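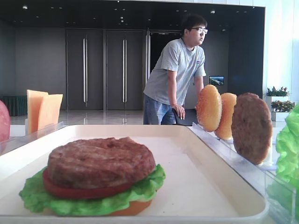
I want to make the case for the open-faced sandwich, and I want to make it loudly. For most of my life I treated the top slice as part of the deal, the way you treat the lid on a jar. Then one February my friend Lamduan Kaewkla had 4 of us over for lunch, ran short on bread, and served everything with no roof on it. I haven't looked back! Even a plastic toy burger looks better to me that way — bun, ruffled lettuce, fat tomato slice, and the patty right up there on top where you can admire it. Put the second half of the bun on and all you see is bun.

My first point is taste. A regular sandwich gives you bread first, then filling, then bread again. Take away the lid and the mustard or the pickle or the egg is the first thing your tongue meets. I tried this with plain tomato on rye, the same tomato from the same bowl, and the open one tasted of so much more (salt helps, and a lot of it).

My second point is that it makes you a better cook. You can't hide a sad leaf or a torn bit of cheese when everything is on show. I slice thinner now, I toast the bread properly, and I've started caring which way the onions go. Daniyal Baloch, who I've argued with about food for 21 years, calls this fussing. Maybe so, but he ate three of them at my kitchen counter last weekend.

Yes, they're messy. You can't eat one while driving, and I wouldn't pack one for a long hike. Use a knife and fork if you like, or do what I do and lean well over the plate. I love that it slows lunch down. A closed sandwich I can finish standing at the sink in 2 minutes without remembering any of it. An open one makes me sit.

The one place I'll give ground is grilled cheese. It needs both sides, and anyone who tells me otherwise is welcome to come over and scrape my pan. For everything else — tuna, roast peppers, leftover chicken, burgers too — try it once without the top. Save the other slice for tomorrow, or just make a second one, as I usually do.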